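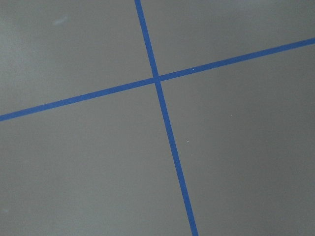 Zwei gekreuzte Streifen aus blauem Klebeband

Suchbegriff eingeben Suchen

Start Artikel A–Z Bild Ton Schnitt Kontakt

Konformierung (Filmtechnik)

Die Konformierung (auch Conforming, im Studioalltag kurz Conform) ist ein Arbeitsschritt der Film- und Fernsehpostproduktion. Dabei wird die im Offline-Schnitt festgelegte Fassung eines Films mit dem hochaufgelösten Originalmaterial nachgebaut. Das Ergebnis ist eine Timeline, auf der Farbkorrektur, Titel und visuelle Effekte aufsetzen. Im analogen Film entsprach dem der Negativschnitt.

Grundlagen

Geschnitten wird bei größeren Produktionen selten mit den Kameradateien selbst. Für den Schnittplatz werden Kopien in geringerer Datenrate angelegt, die sogenannten Proxys. Sie tragen denselben Timecode und denselben Rollennamen (Reel Name) wie das Original, sodass sich jede Einstellung später zuordnen lässt. Fehlt eine der beiden Angaben oder wurde sie beim Umrechnen verändert, muss die Einstellung von Hand gesucht werden.

Die Übergabe vom Schnitt erfolgt als EDL, AAF oder XML. Die EDL ist das älteste dieser Formate. Sie enthält je Schnitt eine Zeile mit laufender Nummer, Rollenname, Art des Übergangs sowie Ein- und Ausstiegspunkt in Quelle und Programm. Skalierungen und verschachtelte Sequenzen lassen sich damit kaum beschreiben, Geschwindigkeitsänderungen nur eingeschränkt. AAF und XML übertragen mehr, werden aber von den Programmen unterschiedlich ausgelegt.

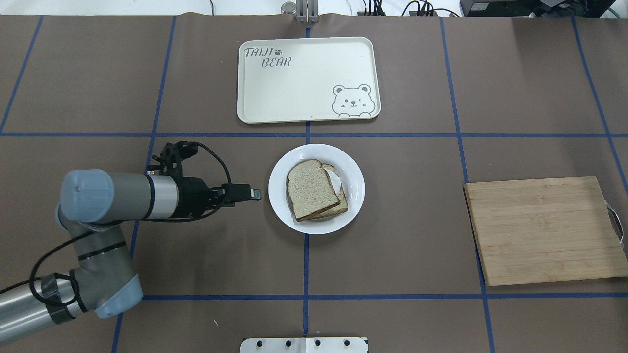 Fachbereich Bildbearbeitung, Medienschule Stellau

Ablauf

Vor der Übergabe wird die Schnittfassung bereinigt. Nicht mehr benötigte Spuren werden gelöscht, die übrigen möglichst auf eine Videospur zusammengezogen. Zusätzlich exportiert der Schnitt eine Referenzdatei mit eingeblendetem Timecode. Sie liegt während der Konformierung über oder neben der neuen Timeline und wird Schnitt für Schnitt mit ihr verglichen, häufig im Differenzmodus, in dem deckungsgleiche Bilder schwarz erscheinen.

Beim Einlesen der Liste sucht das System die passenden Originale. Üblich ist die Angabe von Handles, also zusätzlichen Bildern vor und hinter jeder Einstellung. Im Lehrfilm »Getevholm«, der an der Schule als Übungsprojekt dient, sind 7 Bilder je Seite vorgesehen. Die Liste des Films umfasst 3000 Einträge, darunter zahlreiche Zwischenschnitte aus einem Archivbestand mit abweichender Bildrate.

Einstellungen mit visuellen Effekten erhalten zunächst einen Platzhalter. Liefert die Effektfirma eine neue Version, wird nur die Datei ausgetauscht — Länge und Startbild müssen dafür unverändert bleiben.

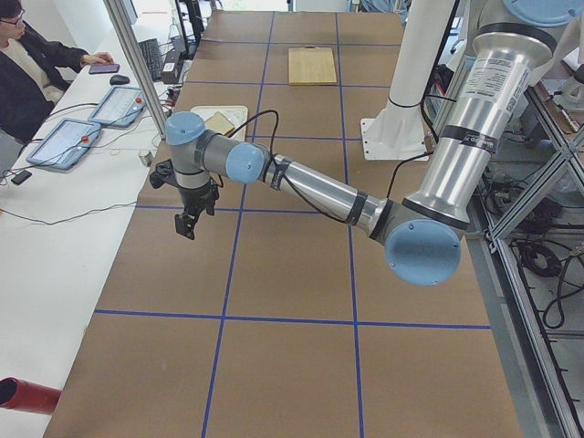 Ändert sich der Schnitt nach Beginn der Konformierung, wird eine Änderungsliste (Change List) erstellt. Sie führt nur die Abweichungen gegenüber der vorigen Fassung auf. Bereits vorhandene Farbkorrekturen wandern mit den verschobenen Einstellungen mit. Bei sehr umfangreichen Umbauten ist ein vollständiger Neuaufbau meist schneller.

Häufige Fehler

Doppelt vergebene Rollennamen führen dazu, dass eine Einstellung mit falschem Inhalt, aber richtiger Länge erscheint. Bei gemischten Bildraten verschiebt sich der Ausstiegspunkt um einzelne Bilder. Bildausschnitte springen, wenn die Proxys ein anderes Seitenverhältnis hatten als das Original. Geschwindigkeitsrampen werden in der Regel von Hand nachgesetzt.

Software

Konformiert wird heute überwiegend im Farbkorrektursystem. Daneben gibt es eigenständige Hilfsprogramme, die Listen prüfen und umschreiben. An der Schule wird dafür Astmont eingesetzt, ein Listenprüfer der Firma Tymoshchuk. Das Programm meldet fehlende Rollennamen und überlappende Einträge und teilt lange Listen in Akte auf, im Fall von »Getevholm« in 5.
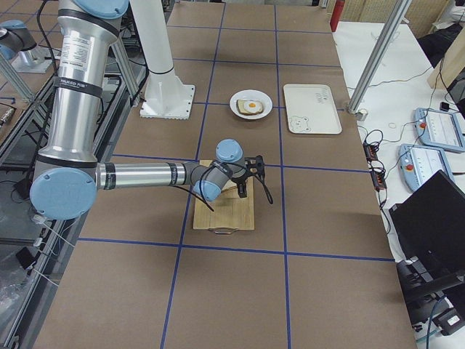 Die aufgeteilten Listen werden einzeln eingelesen und erst vor der Ausspielung wieder zusammengefügt. An den Aktgrenzen ist auf durchlaufenden Timecode zu achten.

Siehe auch: Negativschnitt, Offline-Schnitt, Schnittliste, Mastering

Stand: 20.3.19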